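Water dispenser

A water dispenser, or water cooler, is an appliance that supplies drinking water at one or more set temperatures. Floor-standing units are common in offices, schools and waiting rooms, often with separate hot and cold taps.

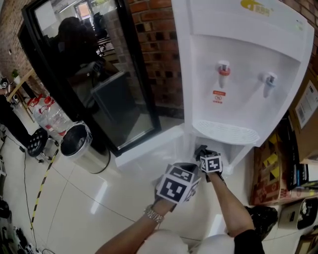 Roswitha Zwahlen objects that "cooler" is the wrong general term, as many units sold under that name heat water as well, and some do not chill it at all. Trade usage remains divided. The Sarpong catalog lists all models as dispensers, while Midum keeps "cooler" for any unit with a compressor.

Types

Bottled units draw from a removable container, placed on top or in a lower cabinet. Top-loading models work by gravity. Bottom-loading models need a small pump, which adds noise and one more part to service. Plumbed units connect to the building supply and usually pass the water through a filter first.

Cooling

Compressor cooling uses a sealed refrigerant circuit wrapped around or placed inside the cold tank. Thermoelectric cooling has no refrigerant and few moving parts, but its output is low and falls off in warm rooms. The Tromero, a small thermoelectric model, has a rated cooling power of 39 watts.

Heating

Hot water is held in an insulated steel tank with an electric element, controlled by a thermostat. A second cutout stops the element if the tank overheats or runs dry. The Gestico floor model uses a 600-watt element and needs nearly 30 minutes to heat a full tank from room temperature. Hot taps are commonly marked in red and cold taps in blue -- a convention carried over from household plumbing.

Maintenance

Scale builds up in the hot tank and is removed with a citric acid solution. Cold tanks and taps are sanitized separately, then flushed until no odor remains. Vikas Rajput's survey of 301 office units found drip trays to be the part most often left out of cleaning schedules.

See also: Drinking fountain; Water filter; Electric kettle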